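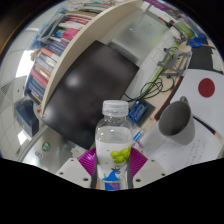
進捗報告(第2期)
提出日:2025年2月18日
提出者:Skiltik 作業教示グループ Garba Dauda
宛先:Flaltau 助成担当 Chrysanthi Giannakopoulos 様

1. 期間中の作業
手持ちグリッパーによる教示データの収集を続けた。対象は日用品の把持と移動で、今期から飲料ボトルを加えた。収録は専用の作業台ではなく、書棚や機器のある普段の机まわりで行っている。収録件数は累計2000件、うち今期分は800件である。教示者は4名で、手順書は第3版に改めた。

2. 把持の教示
透明なボトルは、左右の指で胴を両側から挟み、立てたまま持ち上げる手順に統一した。水の入ったボトルでは、握りが浅いと移動中に傾く例が多かった。Kosmas Spanosが開閉幅の記録方法を見直し、指が閉じきる前に移動を始めた収録は自動で除外するようにした。

3. 遠隔操作との比較
同じ作業を遠隔操作でも収録した。1件あたりの所要時間は手持ちのほうが短い。一方、関節の可動範囲を超える動きが混じるのは手持ちだけで、変換時に使えなくなるものがある。遠隔側の収録はDionysis Nikolaidisが担当し、件数はまだ少ない。

4. 課題
・透明物の輪郭が背景に紛れ、位置推定が不安定になる。
・教示者によって近づく向きに偏りがある。
・Cornuraへのデータ移行が11日遅れている。原因は時刻同期の不具合で、修正版を試験中。

5. 次期の予定
4月までに遠隔操作の収録を増やし、両方式を混ぜた学習の結果をまとめる。予算の費目変更はない。指の交換部品の追加購入については、別紙の見積書を参照されたい。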